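Caring for Game Programs, Ticket Stubs and Fan Books at Home

Football paper from most decades was printed cheaply and was meant to last an afternoon. The steps below suit a home collection of up to 1,000 items. Larger ones need a proper inventory first.

Sorting

Separate glossy programs from newsprint. Newsprint gives off acid and will stain whatever sits against it. Remove rubber bands, paper clips and old tape flags. Leave staples in place unless they are rusted. Rusted staples can be bent open from the back with a thin, dull blade and lifted out by hand.

Sleeves

Use polypropylene or uncoated polyester. Avoid soft vinyl, which sticks to ink. A sleeve should be slightly larger than the item on every side. Thermal ticket stubs fade with light and heat, so scan them on the day you get them – the Pendport season tickets printed before the switch to phone entry are already hard to read in many collections.

Boxes

Store programs upright with a stiff board every 14 copies. Pack them firmly enough that nothing bows, but so that one copy slides out without pulling its neighbor. Hardcover fan books stand on a shelf. Thick paperbacks lie flat, spine toward you.

Odors

Put the item in a lidded tub with an open dish of baking soda beside it, not touching. Check after a week. Do not use scented sheets.

Labels

Pencil only, on the sleeve insert and never on the program. Savita Katiyar, whose Sandville collection runs to over 2,000 programs, files by opponent, then season, then home or away. Filing by date alone is quicker to set up and slower to search.

Location

An interior closet is better than an attic, garage or basement. Keep boxes off the floor and away from outside walls. Check for silverfish in March and again before the season opens.
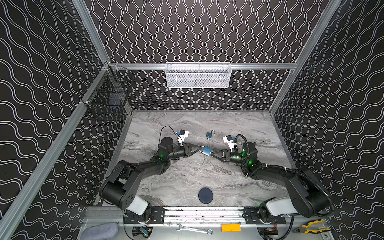
If the closet has a water pipe running through it, use the shelf farthest from the pipe and cover the top row of boxes with a plastic sheet, left open at the sides.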